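料箱中条形木块的摆放与清空：课程项目报告

2022-09-15
作者：Hanna Didenko、Renji Murakami

一、题目来源

本项目是暑期实践课的小组作业，题目由 Kastwood 提供。该厂加工儿童搭建积木用的长条木块，涂漆后的木块落进敞口的金属料箱，再送去分拣装袋。厂里反映，料箱快要清空时最费时间，剩下的几块横七竖八，有的贴着箱壁，有的互相靠着。我们要弄清楚剩余木块的位置和朝向怎样影响清空时间，并对料箱提出修改意见。

二、材料

木块为长条形，有红褐色和深绿色等颜色，其中一种沿长度方向带一道台阶。带台阶的木块翻面以后高度不同，记录时要写明哪一面朝上。料箱用灰色薄金属板制成，上方敞开。涂料样品来自 Distex，我们只用它核对颜色名称，没有做附着力测试。

三、方法

8月在实验室共做了37轮。每轮从同一高度把木块倒入箱中，不做整理，先拍照，再逐块取出，直到箱底清空。每次取出记录三项：木块与箱壁的夹角、与最近一块的距离、从接近到离开箱底所用的时间。夹角分为平行、斜放、接近垂直三档，由两人分别判读，不一致的重新看照片。全部取出记录约700条。

前6轮的倒料高度没有固定好，数据只用来熟悉流程，没有计入结果。

四、结果

1. 横放在箱底中部、四周有空隙的木块取出最快，颜色对时间没有影响。
2. 斜放的木块如果一端靠近箱壁，用时明显增加。主要耗在调整角度上，下降和提起的时间变化不大。
3. 两块首尾相接时，先取哪一块很重要。先取上面压着的或外侧的一块，另一块基本不动；顺序反过来，另一块常被带着转动，之前判读的角度就作废了。
4. 带台阶的木块台阶朝上时可夹的面变窄，有3轮出现滑脱，都发生在这种情况下。

五、讨论

Rurken 的料箱说明书建议在箱底铺软垫，我们试铺了一次，木块弹跳少了，但分布更集中，中间容易叠起来，所以没有继续。把箱底四边改成小斜面可能更合适，木块会离开箱壁。这一点我们只用硬纸板做了模型，没有在金属箱上验证。

判读角度时，反光对照片影响较大，深绿色木块在阴影里边缘不清楚，有些记录只能写“斜放”。下一组如果接着做，建议先把灯的位置定下来，再开始倒料。

六、分工

Hanna Didenko 负责实验安排、计时和第四部分；Renji Murakami 负责照片判读、硬纸板模型和第五部分。倒料用的托架借自 Sugawara 实验室，已归还。

相关报告
· 硬纸板料箱模型的制作记录
· 积木装袋工序的时间测量
· 涂漆木块的颜色命名对照表

联系：课程项目办公室 | 版权归作者所有 | 返回顶部 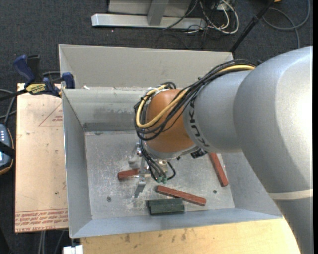
图1 料箱底部的红褐色与深绿色长条块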